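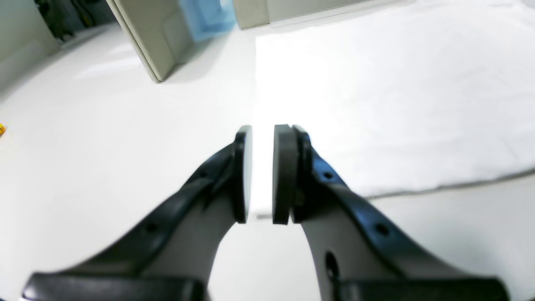

A white tabletop under bright light, with the glare strongest toward the middle.

December 14, 2018

The woman who runs the furniture side of Jarkine wants me to believe that a white work table makes people tidier. I have owned a white table. It made me buy more sponges.

"You see every crumb on it, so you deal with the crumb," she says. The company's Gastia table is 67 inches long, costs $171 without the legs, and comes in white or white. I ask if that is a joke. She says the gray one sold badly.

My first complaint is the glare. Put a bright lamp over a top like this and the middle of it washes out, and I can't see how anybody is supposed to do close work there. She doesn't argue as much as I expected. "We tell people to move the lamp to the side. If they bolt it straight overhead, yes, they'll squint."

Do they tell people that before or after they pay? "It's in the leaflet," she says. I have the leaflet. It's on page two, below the warranty.

She is on firmer ground when she talks about small parts. Her first job was at Bataineh, a repair shop where the benches were dark brown, and she says she spent half of every morning on her knees looking for screws. "A black screw on a white table, you find it. I don't need a study for that." I'd still like one – the catalog says white tops "cut searching time," and when I ask by how much, she tells me the line came from the marketing people.

Then there is the matter of stains. The catalog promises the surface will stay white for years. She puts it differently. "Coffee comes off. Marker comes off if you're quick. Hair dye, no." She has had the same table at home for two years and admits there is a ring near one corner that she keeps a plant on.

Would she buy it again at full price? "With a side lamp," she says. I asked to see the gray one before I left. They had one in the back, marked down in November, and I liked it better.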